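3.2 Surface condition

Each work surface in the Tautahi rooms was wiped down and then checked at close range under the ordinary room lighting. Plain pale surfaces were kept in the sample, as small marks are easiest to judge against them (Figure 4).

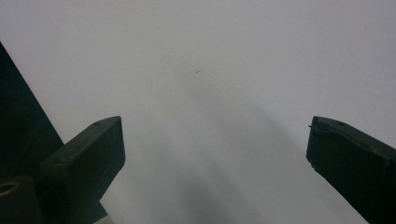
Figure 4. Pale gray-white surface at close range, with a soft shadow across the middle and lower part.

Marks were logged by size and position. Specks shorter than 5 mm were recorded but left out of the wear score.

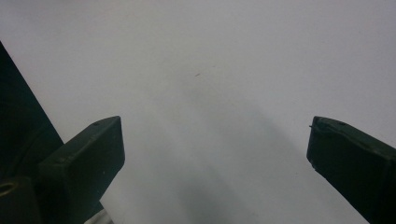

Scratches and stains were scored separately on the Plernine scale, from 0 to 8.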